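Home Courses Handouts Contact
Search this site...

Household Bookkeeping for Beginners, Handout 2: Where the Small Money Goes
Notes by Romain Hervieu, Grandcombe Evening Classes

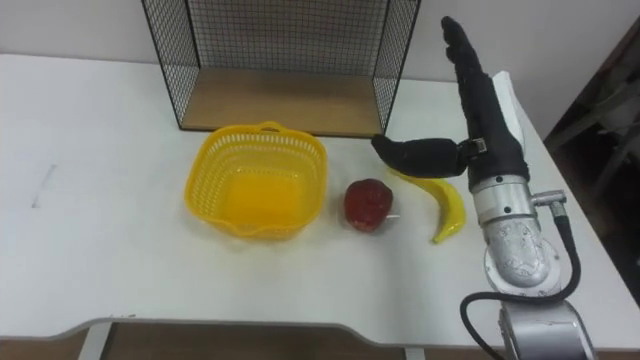

What should I do with a receipt when I get home?
Write the amount and the shop in your notebook the same evening, and then put the receipt away with the others from that month. The writing down is the part that matters, and it takes less time than making tea!

Last time we talked about the big bills (rent, heat, insurance), and I was so pleased with how many of you had brought yours along. Tonight we get to the small spending, which I find much more fun, though I know it makes people nervous. Please don't be! You aren't being graded on your coffee.

Take the household we've been following. They bring home 1000 and their fixed bills come to 800, so they have 200 left for food, bus fare, birthdays and everything else. In May they wrote down 16 small purchases they had forgotten by the end of the month, mostly snacks and batteries, plus one very nice umbrella.

For next time, keep your notebook going and mark each line N for needed or W for wanted. If you can't decide, leave a question mark and we'll talk it over together. Bastien Lacroix has kindly offered to stay after class with anyone who would like help ruling their columns, and spare notebooks are on the shelf by the door.

3 comments Share 7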